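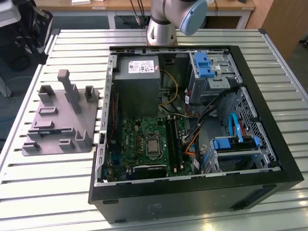 An open desktop computer tower on a worktable, with its side panel removed.

Vasseur Field Naturalists opens records of native woodland groundcovers to the public

Regional plant survey now available free of charge to landowners, schools and growers

VASSEUR – The Vasseur Field Naturalists have released the results of their survey of low-growing native plants in the Draver Valley. The survey brings together 3,765 separate plant records from public woodland, roadside verges and private properties whose owners gave permission for access. It is the first time the society has made its full groundcover records available outside its own membership.

The work covers 22 sites between the village of Gindent and the upper end of the valley. Field parties visited each site in spring and again in late summer, so that both early flowering plants and those that set fruit later in the season could be recorded. Bunchberry, twinflower, partridgeberry, goldthread and wild ginger are among the species included.

"People who walk these woods know the trees well and often know the birds, but the plants at their feet have received much less attention," said Lucienne Mallet, president of the society. "We hope that residents will use these records to learn what grows near their homes, and that they will think of these plants when they make decisions about their own land."

Bunchberry was found at more sites than any other species in the survey and was most plentiful under mixed spruce and birch. Twinflower was recorded mainly in older, mossy stands with little foot traffic. Goldthread, named for the bright colour of its underground stems, was found along seepage lines and at the edges of cedar swamp. Wild ginger was confirmed at only two sites, both on rich soil beneath sugar maple.

Precise locations for wild ginger and for four other species considered sensitive to digging have been withheld from the public version. Researchers may apply to the society in writing for access to this information.

"Wild ginger spreads slowly, and a patch the size of a kitchen table may be very old," said Afaf Ghanem, survey coordinator. "Anyone who would like to grow it should buy nursery-raised plants from a grower who can say where the stock came from. Plants dug from the woods frequently fail in the garden, and the wild patch is left poorer."

The society has also prepared a short growing guide to accompany the records. Written by Gilles Lemaire, a retired nurseryman from Gindent, it describes the light, soil and moisture each plant favours and suggests species for shaded yards where lawn grass does poorly. The guide advises gardeners to leave fallen leaves in place through the winter and to water new plantings regularly during their first summer.

Landowners in the valley are invited to add to the records. Reports should include the name of the plant, the date it was seen, a general location and a clear photograph showing the leaves. All reports will be checked by an experienced member before they are accepted. Contributors are asked to stay on marked trails in public woodland and to obtain permission before entering private property.

A public walk to mark the release will take place in April along the Jultia Trail, led by Tanner Poirier. Participants should meet at the lower trailhead at 9:30 a.m. and wear waterproof footwear. The route follows uneven ground and is not suitable for strollers. Children are welcome when accompanied by an adult, and dogs must remain on a leash.

The records and growing guide may be consulted at the Gindent public library during regular opening hours. Printed copies of the guide are available at the front desk at no cost. Schools wishing to receive a classroom set may write to the society.

About the Vasseur Field Naturalists

The Vasseur Field Naturalists are a non-profit society dedicated to the study and enjoyment of wild plants and animals in the Draver Valley. The society offers guided walks, winter talks and an annual native seed exchange. Membership is open to all.

Media contact:
Loïc Collet
Communications, Vasseur Field Naturalists

– 30 –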